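Herville's family shelter rules changed in May and the notice is hard to follow. Short thread on what is in it. 1/8

The city now runs all family placements through one intake desk on Wotley Street. The old practice of calling each shelter directly has ended. Calls to the shelters get forwarded to the desk. 2/8

Capacity: 102 family rooms across three sites. The waitlist stood at 359 households when the notice was posted. A household is any adult with at least one child under 18. 3/8

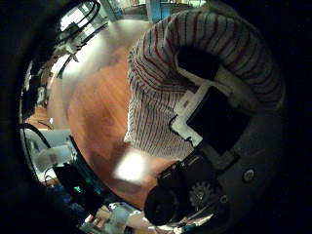
Placement order is set by a score. Points are given for a child under two, a medical need on file, and nights spent outside or in a vehicle. Nights in a motel score zero, even if the family paid. 4/8

That last item matters. Motel vouchers are capped at $900 per household per year. A family that uses the voucher first loses points for those nights and moves down the list. 5/8

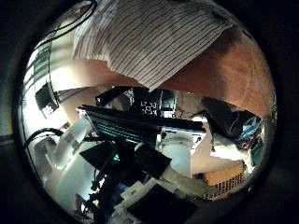
Wanyama Housing Notes

Documents: photo ID for one adult, plus one record for each child (birth certificate, school letter or clinic card). The notice says missing papers do not block intake. They do delay scoring until the desk has copies. 6/8

Rent deposit help is a separate program. Maximum is $1000, paid to the landlord, and the lease has to be in the applicant's name. Applications go through the Werar portal. The intake desk does not take them. 7/8
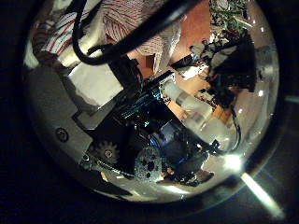
Appeals: written, within ten days of the score letter. The household keeps its place on the list while the appeal is open. The form is on page four of the notice, after the site map. 8/8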